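Visit to Lellenar, Holton site
24 Jul 2020

Ruth Ñahui and I drove over to Holton to see the sorting cells at Lellenar before we put anything in next year's equipment budget. We repair and send back small electronics, mostly remotes, chargers and handsets, and the picking is still all done by hand.

The building is smaller than I expected. Goods come in at the north door and go past 9 benches, and the two robot cells are at the far end. Both were bought in March. The site manager was open about money, which helped. The arms were the cheaper part of the order. Guarding, floor work and the new air line came to more than he had allowed for, and he would now ask for a site survey before signing.

We asked about spare parts. Fingers and pads are treated as consumables and ordered with the tape and labels. One set costs $133, and he keeps two sets on the shelf. The service contract is $407 a month with Annan, including one visit a quarter. Illov quoted less but did not cover the gripper.

Training took longer than planned. Two of the bench staff now run the cells, and their hours had to come from somewhere – he had put nothing in the budget for that.

After lunch we were shown the planning software. Lellenar tries every new item in simulation before paying for fingers to suit it. A black remote with four pale buttons was the item on the screen, held between the two fingers over a wooden surface.

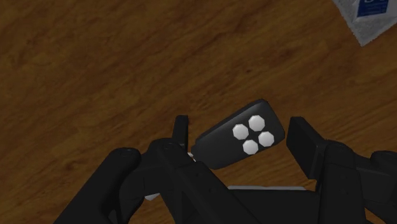 The license for this is charged by the seat, $280 a month, and one seat would do for us. Ruth would like it for a short period first, with our own item list, and the hardware left until the following year. I agree with the order but would get the floor checked now, as our back room slopes toward the drain.

Still to get: a written quote from Annan, the lead time on fingers, and the power needed per cell.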